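Peel and stick wallpaper – does it really come off clean?

Home & Workshop Forum > Walls, Floors, Paint

gritty_kitty
21 Mar 2018
I rent, and the landlord has said yes to "removable" wall covering as long as the wall looks the same when I move out. The Pistby site says theirs lifts off in one piece and leaves nothing behind. I have read that sentence on every brand's page and I don't believe any of them. I need to cover about 300 square feet over flat builder's paint. Has anyone here taken the stuff DOWN after more than a few months? I don't need to hear how easy it went up.

oldlathe
Flat builder's paint is your problem. It's chalky and thin. Whatever glue you put on it, the paint is the weakest layer and it comes off with the paper. I did one wall with Corov and spent the weekend patching. The paper did come off in one piece, so I guess they told the truth about that. So did the paint.

marnie_two_dogs
I had the opposite! Corov in a hallway, up for two years, came down in an afternoon with a hair dryer and not a mark on the wall (semi-gloss though, and I'd painted it myself the summer before). I think people yank it. Go slow, pull down and back on itself, don't pull straight out.

oldlathe
Semi-gloss you painted yourself is a different wall. She said flat builder's.

gritty_kitty
Right, and I can't repaint before I start. Is the heavier vinyl any better? Vereo wants 800 for enough to do my walls and all I get for that is the word "premium."

papercut88
Heavier is worse for seams. The weight pulls on the top edge and the joints open up in the first hot spell. Mine started in June. Before you spend anything, a few things I'd look at:

1. The repeat. A big print eats paper. If the repeat is 21 inches you can lose most of that on every drop, and the calculators on the store pages don't count it. Mine sure didn't.

2. Where the big motifs land. With large birds or flowers, somebody gets sliced at a corner. Bullfinches on branches are pretty, but plan which one gets cut before you hang the first strip.

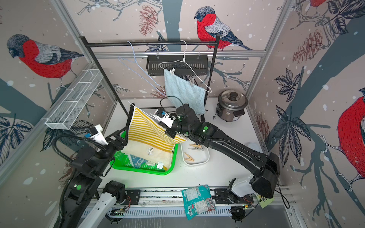 3. Test strip. Stick a piece behind a door, leave it a month, pull it. A day tells you nothing.

4. Keep the receipt and the batch number. Two rolls from different batches will not match, whatever the store says.

marnie_two_dogs
Those red chests are so cheerful. I'd take the bullfinches over gray stripes any day.

oldlathe
Cheerful for a season. I'd be sick of snowflake dots by spring. But number 3 is the only useful advice in this thread, mine included.

dry_wall_dry_wit
Disagree on the month. Adhesive keeps curing, so a month is better than a day, but it won't tell you what happens after two summers. The seller knows that. Look at how many of the glowing reviews were written the same week the roll arrived.

gritty_kitty
That's my whole complaint. Anyone used Diệp? It's a paste-the-wall paper, supposed to wash off with warm water.

papercut88
Used it in a bathroom. It washed off, yes, after a lot of soaking. On flat paint I'd worry the water does what the glue would have done. Test it too.

dry_wall_dry_wit
Or hang fabric from a rail and fill a few screw holes when you leave.

gritty_kitty
Test strips of Corov and Diệp going up behind the closet door tonight. Not ordering 800 worth of anything until I've pulled both. Will post the damage.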